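4.2 Moving Your Stuff from the Old Phone

Set aside an evening. The Plalutia Transfer app claims the job takes 30 minutes, and for someone with four contacts and no photos, it may well.

1. Charge both phones to at least 70 percent. The app will refuse to start below that, and it won't tell you why.

2. Connect both phones to the same Wi-Fi network. Your neighbor's network with the funny name does not count.

3. On the old phone, open Settings > Accounts > Move to New Phone. On the new one, tap Receive.

4. Type the pairing code shown on the old phone. You have 2 minutes before it expires and you get to start over.

5. Choose what to bring along. Messages and contacts are ticked already. Photos are not, a decision we have raised with the software people more than once.

6. Tap Start and put both phones down. Checking the progress bar does not move the progress bar.

Note: Apps from the Fedley store will copy over, but their passwords won't. Now would be a fine time to remember them.

Caution: Do not remove the SIM card during transfer. If you see Error 1403, you removed the SIM card during transfer. Put it back, restart both phones, and return to step 3. 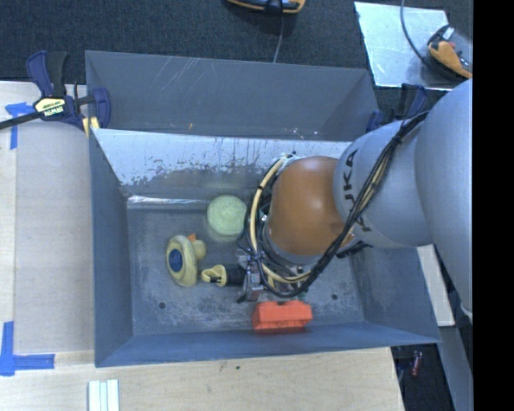 Photo: Hegarty / Ralby Image Library

7. When Transfer Complete appears, open a few photos and messages on the new phone to check that they came across.

8. Keep the old phone for a week before you erase it. Something will be missing, and it will be the parking app.

To erase the old phone, see section 4.3.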